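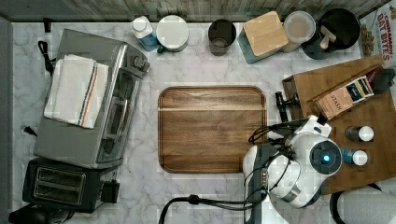 Llevaba desde diciembre queriendo colarme en el taller de Rullow, y por fin me abrieron la puerta en la jornada de puertas abiertas de abril de 2025. Yo iba con la idea de ver naves enormes, vallas amarillas y brazos soldando chapa, y me encontré una cocina. Bueno, una encimera de mármol blanco con su tostadora, su hornito con el paño doblado encima y una caja de cereales al fondo, como en casa de cualquiera. La pinza blanca, con su luz azul encendida en medio, iba hacia un organizador de madera donde había una caja de té Stash y un par de botellitas de tapón blanco. «Empezamos por el desayuno, que es lo más traicionero», me soltó la ingeniera que me hizo de guía, y se echó a reír.

Ella lleva dos años en el proyecto, que se llama Pliltby (sí, le pregunté cómo se pronuncia, y no, no me quedó claro). Me pidió que no pusiera su nombre, dice que bastante le toman el pelo ya en su familia. Antes trabajaba en la planta de Zepeda, con máquinas de envasado, y lo cuenta como quien habla de un pueblo en el que vivió de pequeña. «Allí la botella llegaba siempre al mismo sitio y mirando al mismo lado. Aquí alguien merienda, deja la caja torcida y te ha cambiado el problema entero.»

Le pregunté lo que le pregunta todo el mundo, claro: cuándo me va a recoger a mí la cocina. Puso una cara que supongo que tiene muy ensayada. «Hoy te recoge una bandeja si tienes paciencia. Recoger una cocina es otra cosa, porque hay que saber qué va dónde, y eso no lo tenéis claro ni los dueños.» En mi caso, tocada y hundida. Tengo un cajón que mi pareja y yo llevamos años discutiendo si es de trapos o de pilas.

La visita iba en grupos de 20 y el mío era de lo más variado: estudiantes de FP, un matrimonio jubilado que no se perdía una palabra y dos niños que querían que el robot hiciera tortitas. Fue uno de los niños quien hizo la mejor pregunta de la mañana, si el robot se enfadaba cuando algo se le caía. «No, nos enfadamos nosotros», contestó ella muy seria. Luego explicó que cada intento se guarda, también los malos, y que los malos son casi los que más miran. Esa semana llevaban 957. Lo apuntan todo en un programa de Dastix del que hablaba con un cariño tirando a escaso: «Funciona muy bien hasta que tienes prisa».

También quise saber por los cables, que a mí me ponen nerviosa hasta los del ordenador. Me contó que es de lo que más discuten en el equipo. Si los sujetas demasiado, el brazo no gira a gusto, y si los dejas sueltos acaban tirando algo. Han probado bridas, velcro y unas fundas que, según ella, «parecían una buena idea en el catálogo». Ahora mismo ganan los del velcro, pero por poco.

Lo que más me gustó fue oírla hablar de las cosas corrientes. De lo antipática que es una tapa lisa, de lo bien que se agarra una caja de cartón cuando está llena y lo fatal que se agarra cuando quedan cuatro sobres. «Te vuelves rarísima en el supermercado. Cojo un bote y pienso por dónde lo cogería la pinza.» ¿Y en casa? En casa, dice, no quiere ni un aspirador automático. Le insistí un poco y acabó confesando que tuvo uno, que se quedaba atascado debajo del sofá y que lo regaló.

La visita duraba 60 minutos y nos pasamos bastante, sobre todo por culpa de la señora jubilada, que quería saber si aquello podría abrirle los botes de garbanzos. La ingeniera le pidió que le dijera la marca y la apuntó en una libreta. Si hay otra jornada de puertas abiertas, yo me vuelvo a apuntar, y esta vez me llevo un bote de pepinillos que tengo en la nevera y que no ha podido abrir nadie en casa.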